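Workspace > Desks > Questions about pushing tables together

2 min read

Do two small tables really work as well as one big one?
Mostly. Furniture sellers make it sound effortless. I'd want to know who measured the legs.

Will they be the same height?
Don't assume so. I bought two of the Brunen from one shop and one stood 5 mm taller. The shop called that normal.

Are joining clips worth the money?
The Lukumay set costs $41 for 6 clips. Two clamps from a drawer held just as well for me.

What about a felt pad over the join?
Nyokabi Mutiso wrote in to say hers slid off within a week. I believe her.

Can I hide the seam?

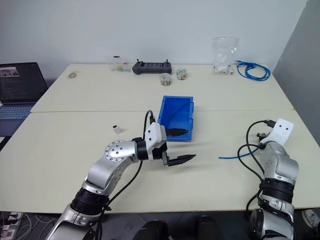
Sellers love the word "seamless," and I have yet to see it earned. Matching color helps more than any filler strip does. With two cream tops set end to end against an off-white wall, the join is only a faint straight line, and I'd leave it alone. Dark wood is less forgiving.

Does the 60-day return cover one table of a pair?
Allex says yes on the phone. The printed terms say pairs only. Get it in writing.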